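Changes to Grandby Library Opening Hours
29/07/2019

The Grandby Library will extend its opening hours at the Meleck Street branch. The branch will remain open until 8 p.m. on weekdays, two hours later than at present. Hours at the Ayala branch are unchanged.

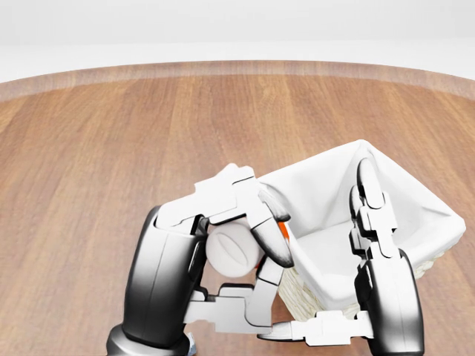 The decision follows a survey of cardholders carried out in March. The library received 620 replies, and evening access was the most frequent request. Study rooms may be reserved at the front desk or by telephone - a valid card is required in either case.

Items borrowed from Meleck Street may still be returned at any branch. The book drop on Gistis Road will be emptied each morning, including holidays.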